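Activity Room Safety Checklist, with Comments
Lendville site, ground floor
Walked by Canan Bilgin and Joana Matos
June 2018

How to read this: OK means OK. FIX means somebody has to do something. WATCH means we argued over it and moved on. Comments are Canan's unless marked JM.

1. Ways in and out
Main door opens fully and closes by itself. OK.
Rear door opens fully, closes with a shove. FIX. The shove has been in these comments since last July and is now so well known that new starters get taught it. Please order the closer. The request number is 1474, the same as it was last time.
Exit sign lit. OK.

2. Floor and walkways
Route from door to door kept clear. OK.
Table legs. WATCH. The wooden table stands on dark metal legs that splay outward, and feet don't look where they're going. Chairs get pushed in on that side when not in use. JM: I caught one with my ankle while holding the clipboard, and would like that recorded.
Cables. OK on the day. Anyone who runs a laptop charger across a walkway will be asked to stand on it until the session ends.

3. Tables and fixings
Tables steady when leaned on. OK. Leaning was done by Joana, who takes it seriously.
Hazard tape on the long white table. OK, keep. It runs along the edges in yellow and black, and people complain that it makes table tennis bats look dangerous. Lift a corner of it and you replace the whole strip.
Brackets and plates. WATCH. Every visible screw gets looked at, then tried by hand with the right hex key. The right hex key is the one that fits. Bare metal edges get a fingertip check (slowly, please) and any burr goes on the repair sheet. 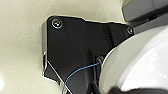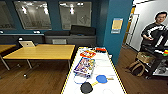 Inspection Notes, No. 112, page 2

Black bracket plate: two silver screws in view, and the coating gives way to bare metal along the narrow flange on the left. That edge looks slightly jagged. FIX: smooth it and touch up the black. Gülizar Aydoğan has the paint and will not lend it out, so book her along with it.

4. Things left on tables
Bats. WATCH. One blue, one black, both on the white table. Bats belong in the rack at the end of a session. The policy has been explained, printed and laminated, and the laminated copy was last seen under a coffee cup.
Packets and wrapped items. FIX. Anything in clear plastic is either opened and the plastic thrown away, or put back in the cupboard. Loose wrapping on a floor is a slide with no ladder.
Laptops. WATCH. There's an open one standing on the wooden table. Close the lid if you walk away from it. JM: and move it back from the edge before anyone starts a rally.

5. Seating and the long counter
Black padded seat, with the dark cushions stacked against the wall. OK. Cushions stay stacked. Nobody is to stand on the seat to reach the windows – Ertuğrul, this line was written with you in mind.
Counter top clear enough to wipe. OK.

6. Glass and lights
Large panels on the teal wall. WATCH. They pick up the ceiling lights nicely, which is lovely until you're trying to follow a small ball. Mahnaz Jalali has asked for blinds. Price awaited.
Ceiling lights all working. OK.

7. First aid and fire
Kit sealed and in date. OK.
Eye wash in date. FIX. It's two months over.
Extinguisher tag signed. OK, though the signature could be anyone's, or a drawing of a fish.

Signed off with four FIX items open. Ertuğrul Keskin to chase the door closer and the eye wash, Gülizar to see to the bracket edge, and whoever opens the packets to deal with the plastic. Next walk in July, and bring your own pen.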